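Section 4: Fitting and commissioning the pulley airer

Applies to Bamar ceiling airers with the two-rail and four-rail frames. Revised March 6, 2022. Read section 3 (Choosing a position) before drilling.

## 4.1 Before you start

Check the contents of the carton against the packing slip. The cord is supplied in one length and must not be cut until step 9 of 4.3. If the cord has been creased in transit, hang it over a door overnight with a light weight on each end.

Tools needed:

- drill with wood and masonry bits
- pipe and cable detector
- bradawl
- screwdriver, cross-head
- tape measure and pencil
- stepladder on a level floor

> **CAUTION:** The ceiling brackets must be screwed into joists. Plasterboard fixings of any type are not suitable, including those marked for heavy loads.

## 4.2 Marking out

1. Find the joists with the detector and mark both edges of each one in pencil.
2. Decide which way the airer will run. Rails at right angles to the joists are easier to fit. For rails parallel to the joists, fit a timber bearer across two joists first (see 4.6).
3. Mark the centre of the single pulley bracket. It goes at the end furthest from the cleat.
4. Mark the centre of the double pulley bracket. Measure the distance between the two end frames and use the same distance between the brackets.
5. Check that the outer rails will clear the nearest wall by at least 26 cm. Check door swings and light fittings as well.
6. Mark the cleat position on the wall, in line with the double pulley and out of reach of small children.

## 4.3 Fitting the brackets and cord

1. Switch off the lighting circuit if any cable has been detected near the marks.
2. Drill pilot holes to a depth of 60 mm. Wrap tape round the bit as a depth guide.
3. Screw the single pulley bracket to the ceiling. Tighten by hand for the final turns.
4. Screw the double pulley bracket to the ceiling with its wheels facing the cleat.
5. Fix the cleat to the wall with the long screws. On masonry, use the grey plugs supplied.
6. Slide the rails through the end frames and leave equal overhang on each side. Fit the end stops.
7. Pass the cord over the outer wheel of the double pulley, across to the single pulley and down to the far end frame. Tie it with a bowline.
8. Pass the other end over the inner wheel and down to the near end frame. Tie it in the same way.
9. Pull the loop down to the cleat, level the frame, and trim only the loose tails behind the knots. Seal cut ends with a flame, or with tape if the cord is cotton.

*Note:* If the frame hangs out of level, correct it at the far knot. Do not shorten the near side.

## 4.4 First use

1. Raise and lower the empty frame several times. The cord should run freely and stay in the wheel grooves.
2. Wind the cord on the cleat in a figure of eight and finish with a locking turn.
3. Load the frame with half of a normal wash and leave it for an hour.
4. Lower the frame and inspect the bracket screws. Retighten if a gap can be seen between bracket and ceiling.
5. Retie any knot that has slipped.

> **CAUTION:** Keep hold of the cord until the frame is fully down. Do not stand or sit beneath the airer while it is being raised or lowered.

## 4.5 Loading

Put heavy items over the centre rails and light items over the outer ones. Spread the load evenly from end to end. Sheets may be folded over two rails to let air pass between the layers.

New or strongly coloured cloths can mark pale fabric while damp. Lay them flat to dry on a surface that will not stain, or give them a rail of their own.

Do not hang wet rugs, duvets or filled coats. Do not hang the airer over a gas hob or an open fire.

## 4.6 Timber bearers

Use planed softwood, free of large knots. Fix with two screws at each joist crossing. The Bulovley bearer kit has the holes drilled already; check that they match the joist spacing before buying.

## 4.7 Care

Inspect the cord every September, before indoor drying begins for the winter. Replace it if the outer weave is broken at any point. Wipe the rails with a barely damp cloth. Pulley wheels need no oil.
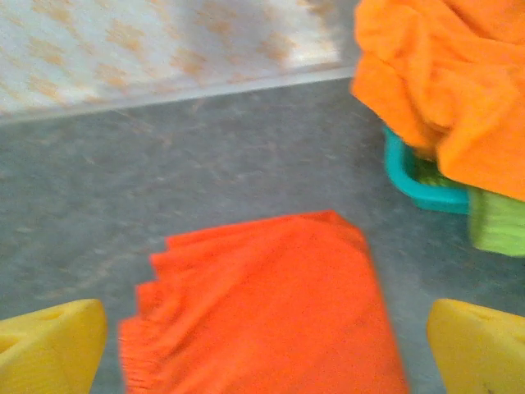 *Fig. 4.1: Bright orange-red cloth laid flat (see 4.5).*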